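Dried flower table is back at the Tikby hall

I popped into the hall on Shearer Lane on Saturday, June 29, 2024, and the dried flower table is running again after its long break (we last had it in February!). It's 2 euros a stem, or you can bring your own bits from the garden and borrow a vase for the morning.

I went for the brown twiggy stuff and a teal-green flower with a dark middle, and I'm already wondering what else would go with it. 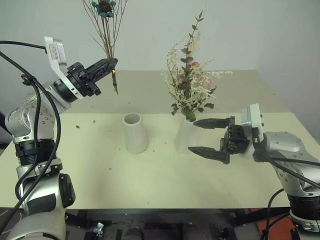
Do dried stems need any water in the vase?

Keep it dry, as water makes the ends go soft and smelly.

The next session is at Merkberg library, room 18, and lasts 45 minutes. Places go quickly, so put your name down at the Gidau shop if you fancy it. I've got mine, and I'm taking the big blue jug from my landing!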